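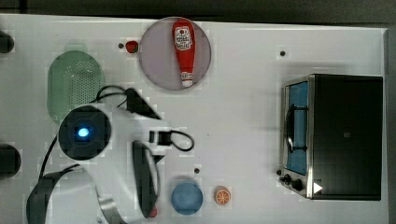 What Gets Thrown Out: Food Waste in the Shared Kitchens of Bavside Hall

Final report, Household Studies project

1. Background

Bavside Hall has shared kitchens on every floor. Residents buy and store their own food, and the hall supplies the refrigerators, stoves and trash service. When we started the project, the hall office had no record of how much food was being thrown away, only complaints about full bins and smells at the end of term. We wanted to find out what kinds of food were going into the trash and at what point residents decided to get rid of them.

2. Method

We studied 18 kitchens over 19 days. Each kitchen got a separate bin for food and a tally sheet on the wall above it. Residents were asked to write down the item, whether the package had been opened, and a short reason. We checked the bins every evening at 8 p.m. and added anything that had not been written down. Entries were typed into Plovow, the spreadsheet tool used in our course, and sorted into six groups: produce, bread, dairy, meat, leftovers and sauces.

Drinks were left out. So were peels, bones and coffee grounds.

Two kitchens lost their tally sheets in the first week. We replaced them and kept the entries from our own evening checks.

3. Results

We recorded 1,172 items. Of these, 362 were still unopened when they were thrown out. Produce was the largest group, followed by bread and then leftovers. Bagged salad came up again and again, and most of it had come from the Ratico store across the road, which sells it only in family-size bags.

The most common reason given was "past the date." The second was "forgot it was there." Sauces were rarely thrown away during normal weeks, but there was a jump when one floor cleaned out its refrigerator and found several bottles of the same thing on the same shelf.

Leftovers from Karam, the takeout place most residents use, were usually kept for one night and then thrown out with the container.

4. Discussion

Our first idea was that people did not know how to store food. The reasons on the sheets point more toward shopping. Residents who shop alone buy sizes meant for several people, and the refrigerators are deep enough that things get pushed to the back. We suggested a common shelf in each kitchen where anything could be left for others to take.

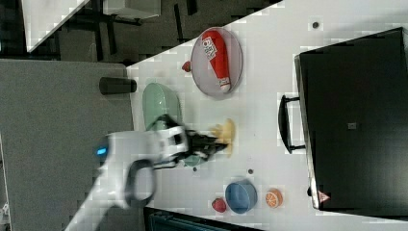
Hanan Najjar read our draft and doubted that the shelf would work without rules. In her view, people would leave things there that were already spoiled, and someone would still have to clear it out. She asked whether we had looked at clear storage boxes with room numbers on them instead. We had not, and we have added this to the list below.

Munther Farah asked for the dairy figures to be checked again. Yogurt cups sold in packs had been entered as single items in some kitchens and as one item in others. We went back through the sheets and entered every pack as one item.

5. Recommendations

Try the common shelf on one floor and clear boxes on another, with the same tally sheets as before.

Ask the hall office to post a short guide to date labels inside each refrigerator door.

Repeat the study in December, when residents are clearing out before the break.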